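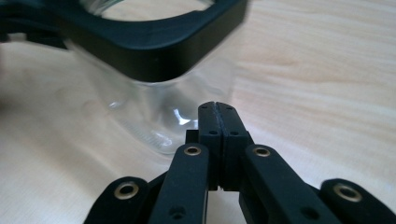
Mukside 手持夹爪维护套件,用了四个月的感受

一月份入手的,当时手上那把夹爪的连杆已经旷得厉害,指尖合拢以后左右能错开一条缝,夹什么都往一边偏。本来想整把换掉,后来看到 Mukside 出了维护套件,785 元,抱着试试的心态下了单,结果喜欢得不得了!

套件里有一对黑色指尖垫、一包黄铜衬套、一支压装小工具、两把内六角扳手,还有一小管干性润滑剂。说明书只有一张纸,正反面印刷,字小,但是步骤写得很明白。

先说衬套。旧的要从连杆头上顶出来,压装工具的导向做得真好,对准孔慢慢拧就行,不用锤子,也不会把孔口挤毛。新衬套压进去以后跟连杆面基本平齐,手指摸过去很顺。我装第一只的时候太心急,压歪了一点,退出来重来,好在没伤到孔。建议大家先装内侧连杆练手,外侧的放后面。

再说指尖垫。垫面上有小圆孔,装的时候螺丝先别拧死,把夹爪完全合上,让两片垫子自己贴齐,看中间那条缝从上到下是不是一样细,再交替着拧紧。这一步我来回调了三遍,调好以后那种严丝合缝的手感,太舒服了。

校验我习惯用玻璃罐。木桌面上放一只透明罐子,夹爪先闭合对着它,看指尖正不正,然后张开去夹罐身,轻轻提起来再放下。玻璃滑,力道偏一点立刻就会转,比夹木块灵敏得多。换完套件之后罐子稳稳当当,再也没有打转。

到现在开合计数器走到 1,411 次,衬套还没有能摸出来的间隙。说明书要求每 1,000 次擦一遍销轴、补一次润滑剂,我照做了,十分钟搞定。以前用过 Skumstead 的通用衬套,便宜,可是尺寸偏松,没多久又开始晃。

不满意的地方也有。润滑剂给得太少,保养两次就见底了;螺丝没有备用的,掉一颗就得趴地上找;指尖垫不单卖,这点希望厂家改改。另外拆之前务必给连杆做个左右记号,我用的是白色油漆笔,装回去省心很多。

总的来说五星里给四星半。如果你的夹爪主体没坏,只是松了、偏了,真的可以先试试这个,装好之后第一下合拢的声音都变脆了!

发表于 2024年5月4日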